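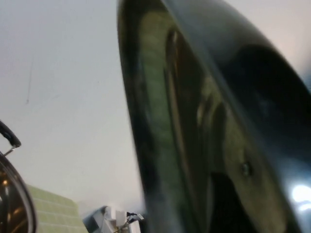
The big black pan, up close and blurry.

Aug 9, 2019

Okay friends, a long one tonight, so get yourself something to drink. I want to talk about my grandmother's recipe notebook, which I have finally finished typing up after starting it last October (and stopping, and starting, you know me).

She kept it the whole time she lived in Kavdale, and it has 80 recipes in it if you count the three different bean soups as three. I do count them. She would have been very firm with me about that.

The hard part is that she hardly ever wrote an amount. It's all "flour, enough" and "cook until it smells right." One page just says "Bianchini cake, like last time." Like WHICH time, Nonna??

Bianchini was the bakery at the bottom of her street, and I wrote to everyone I could think of who might remember that cake. Ettore Serra wrote back! He worked the counter there as a teenager and he sent me four pages, both sides, in the loveliest handwriting. It's an almond cake with lemon peel, and it bakes for 17 minutes in a very shallow tin - I had been giving it close to an hour, poor thing.

He also told me she used to come in and argue about the price of walnuts, and then stay and chat until closing. I had never heard that. I read it out loud to my mother over the phone and we both had to stop for a bit.

So if you have an old family notebook in a drawer, please type up a page or two this week, even just the easy ones. And ask the older folks about the odd bits while you're at it, they love being asked!

I'm having copies printed for the cousins, spiral bound so it lies flat on the counter. The bean soups get their own section. If your side of the family wants one, send me your address before I place the order, and tell me if you need the large print.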